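Can a robot arm sort and restock small snack packets yet?

Posted in Workplace & Shop Floor
Asked by Isabelle Nguyen

I look after the snack counter at the Edthorpe office. The stock is mixed: big printed bags, plus small sealed single-serve packets that get sorted into white trays and boxes on a table before they go out. It takes me 26 minutes each morning and I'd like to know if a machine can do it unattended. I'm not after a vending machine. Budget is modest and I can change the trays if that helps. The small clear packets are the ones I expect trouble with.
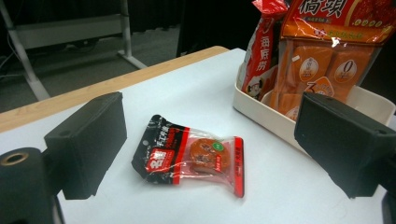
Filed under: Automation > Picking and packing > Flexible packaging

Answers sorted by votes

Ermelinda Simões

Partly. I ran a two-finger picking cell at Grewal for 3 years, mostly on pouches, so this applies to film packs and not to cartons.

A flat pouch on a hard, smooth table is a poor target for parallel fingers. There is very little height to close on. The fingers have to come down almost to the surface, straddle the pack and squeeze until the film buckles or they meet the food inside. If the contents are firm, aim for the contents. If you close on the crimped end only, the pack swings when lifted and you lose control of its angle.

Clear film is the second problem. Glare off the wrinkles changes as the pack moves, and depth cameras often return nothing at all for the transparent part. Printed areas are more reliable, so use the label to find the pack and work out the centre from there. Matte overhead lighting helped us more than a better camera did.

Placing is harder than picking. A tall pack going upright into an open box needs the right tilt on the way in, and the packs already inside lean into the space you want. 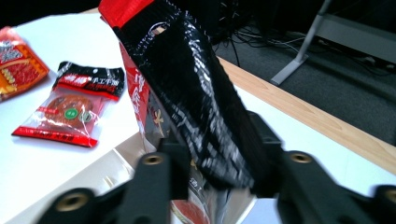
Glossy black film was our worst case for this step. The top edge folds, the pack turns a few degrees between the fingers, and the bottom corner catches on a divider. We logged 386 placements in one trial and 108 needed a second attempt. A person doing the same job feels the corner catch and corrects without looking.

What I would change first:
Wider compartments, with sloped walls if you can get them.
One product per compartment.
Packets presented one at a time, never in a heap.
Soft fingertip pads, replaced on a schedule.

With all of that you could leave it running with someone nearby. Fully unattended, no.

draftbench_ilo

Just use suction. We have a Drister cup on ours and it picks up anything.

Ermelinda Simões

Suction is fine on flat, taut film. On a creased pouch it leaks around the lip, so test it on your worst packet before you buy. A bellows cup will seal on some of them.

Isabelle Nguyen

Thanks. I'll try the wider compartments anyway, as they would speed up doing it by hand. Does anyone have a source for soft pads that can be wiped down?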